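Corn on the cob

Corn on the cob is a dish consisting of a whole ear of sweet corn, cooked and eaten directly from the cob. The ear is picked while the kernels are still tender, at what growers call the milk stage, when a kernel pressed with a thumbnail releases a cloudy white juice. It is usually boiled, steamed, roasted or grilled, and served with butter and salt. The dish is common across Canada, the United States, Australia and New Zealand, and related forms are sold as street food in Mexico, India, East Africa and much of Southeast Asia.

Terminology

In Canada the dish is called corn on the cob, and a single serving is an ear or a cob. The two words are used loosely in everyday speech, though strictly the cob is the woody core to which the kernels are attached and the ear is the whole structure, including the husk. In Australia and New Zealand "corn cob" is the usual name for both the vegetable and the dish. A short piece cut from a full ear is sold in some shops as a cobette. The French name in Quebec is blé d'Inde, and a late-summer gathering built around it is an épluchette.

Varieties

Sweet corn differs from field corn in carrying a recessive gene that slows the conversion of sugar to starch in the kernel. Standard sugary types have been grown the longest and have a creamy texture, but they lose sweetness quickly once picked. Sugar-enhanced types hold their flavour for longer and have thinner skins. Supersweet types, sometimes labelled shrunken because of the appearance of the dried seed, contain much more sugar and little of the creaminess, and they now make up a large share of the corn sold in supermarkets.

Kernel colour may be yellow, white or a mixture of the two. Colour is a poor guide to sweetness, although regional preferences are strong. Mixed yellow and white ears are often sold at Canadian roadside stands as peaches and cream corn, a name that properly belongs to one group of hybrids but is applied to almost any bicolour ear.

Harvest and storage

Ears are ready about three weeks after the silks appear, when the silks have browned and the tip of the ear feels full. In southern Canada the main season runs from late July into September. In Australia, where Queensland growers supply the winter market, fresh corn is available for most of the year.

Corn harvested by hand is generally picked early in the morning, before the field has warmed. Commercial growers cool the ears soon after picking, commonly with cold water or crushed ice, and keep them close to freezing until sale. At home, unhusked ears are best kept in the refrigerator and eaten within 2 or 3 days. Husked ears dry out faster and should be wrapped.

Preparation

The husk and silk are removed before boiling or steaming. The outer leaves are pulled down towards the stem and snapped off with it, and any silk left between the rows is rubbed away with a damp cloth or a soft brush. Ears intended for the barbecue may be left in the husk, which keeps the kernels from scorching.

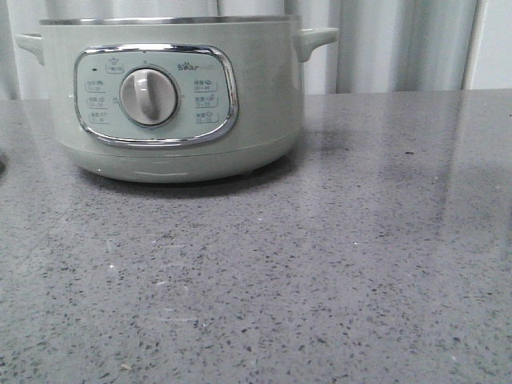
Boiling remains the most common household method. The ears are lowered into a large amount of boiling water and cooked for three to five minutes, with older or starchier corn needing longer. The vessel has to be wide enough for the ears to lie flat, and a full-sized ear will not fit across many small saucepans. A stockpot is the traditional choice, but a wide, squat electric cooker with a handle on each side also serves where the inner pot has enough room, and leaves the stovetop free for other dishes. Salt is often left out of the water on the belief that it toughens the skins. Some cooks add a spoonful of sugar or a splash of milk, though with modern varieties neither makes much difference.

Steaming uses less water and takes slightly longer. The ears are placed on a rack or in a basket above the water and covered tightly.

Grilling gives a smoky flavour and some browning. Ears in the husk are often soaked first and then turned over medium heat for 15 to 20 minutes. Husked ears cook faster and need closer attention. Foil is sometimes used in place of the husk, but it produces a result nearer to steaming.

Microwaving suits one or two ears at a time. The ear is cooked in its husk, and the stem end is then cut off so that the corn can be squeezed out, usually free of silk.

Serving

Butter is the standard accompaniment in English-speaking countries. It may be rolled on from a block, brushed on melted, or spread with a slice of bread - a habit still common at community suppers on the Prairies. Salt and pepper are usual, and lime, chilli, grated cheese and mayonnaise have become familiar additions through the Mexican dish elote.

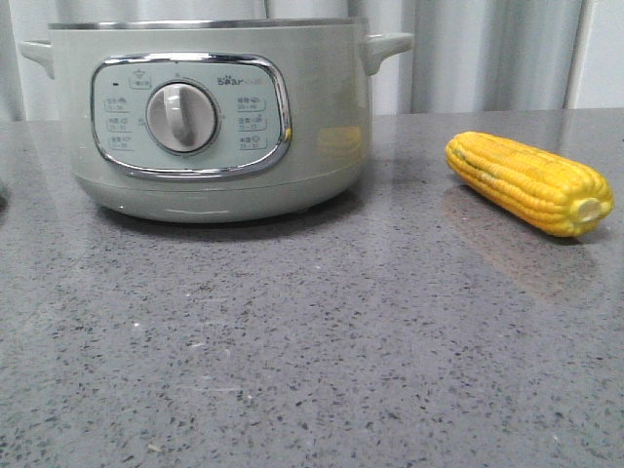
Flavoured butters are also served, most often with garlic, chives or smoked paprika mixed in. The butter is softened, combined with the seasoning and chilled again before use.

The ear is held at both ends and eaten either along the rows or around the cob. Small pronged holders, pushed into each end, keep the fingers clean and away from the heat. Special dishes shaped to hold a single ear were popular in the mid-twentieth century and still turn up in second-hand shops. At formal meals the kernels are normally cut off beforehand.

Festivals

Corn boils and corn roasts are held in many farming districts at the end of summer. They are commonly run as fundraisers by service clubs, fire halls and churches, with the ears cooked outdoors in large drums or troughs. The Brosomville Corn Supper, held each September, serves ears from a single long trough, and its cooking crew used 121 bags of corn in one recent year. The smaller Tronley roast cooks its ears in the husk over hardwood coals.

Nutrition

Sweet corn is a source of carbohydrate, dietary fibre, folate and vitamin C. Yellow varieties also contain the carotenoids lutein and zeaxanthin, which are largely absent from white corn. Plain boiled corn is low in fat, and most of the fat in the dish as served comes from butter or other toppings.

See also

Elote
Baby corn
Creamed corn
Succotash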